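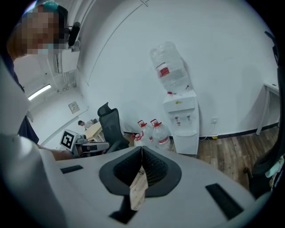 One of our hand-held grippers with a flat tan piece in its funnel, and a second gripper behind it.

Come build grippers with us at Petcombe

The Flasach project is looking for 5 people to join our spring build at the Petcombe shared workshop. We make hand-held grippers, fix them, and teach each other as we go (it's a lot of fun, and a bit addictive!).

You don't need a degree or a robot at home. If you can solder, print parts, write a little Python or just enjoy taking things apart, we'd love to have you. We meet one evening a week for 12 weeks, some 23 hours of bench time in all. Parts and tools are covered, but the work is unpaid. Ages 16 and up.

To sign up, leave a note for Gearóid Rafferty at the Petcombe front desk and tell us one thing you've built, finished or not.

Posted 2024-04-11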